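Hand trials at the Resden bench, June

We are four weeks into comparing the two humanoid hands on the shortlist, the Coltwood and the Milen. Both go on the same arm and run from the same controller, so the only thing that changes between sessions is the hand and its finger settings. Each hand gets 500 grasps, split across household items, small electrical parts and block work.

The power strip has been the hardest item so far. It is long, the housing is smooth, and the cable pulls on it from one end. We ask the hand to close on the lower end and keep its hold while a person steadies or moves the strip. The Coltwood finished its full set last Thursday. The Milen is at 207.

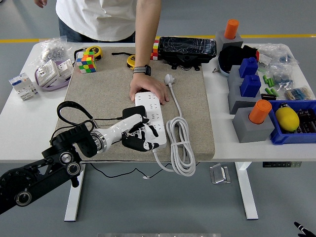

Moynihan wrote in after the last issue to say that closing speed matters less than most buyers think, and that we should be logging how often the thumb has to reset before a grasp counts. A hand that closes fast and then shuffles its thumb twice is a slow hand, the note went on, and the current score sheet would never show it.

We have added a column for thumb resets, starting with the Milen's remaining grasps. The Coltwood sessions were recorded, so those will be scored again from the logs. Camera placement stays as it is until both sets are done.

Bench time is open after 2 on Thursday for anyone who wants to try the controller. Please bring your own test items and take them home with you.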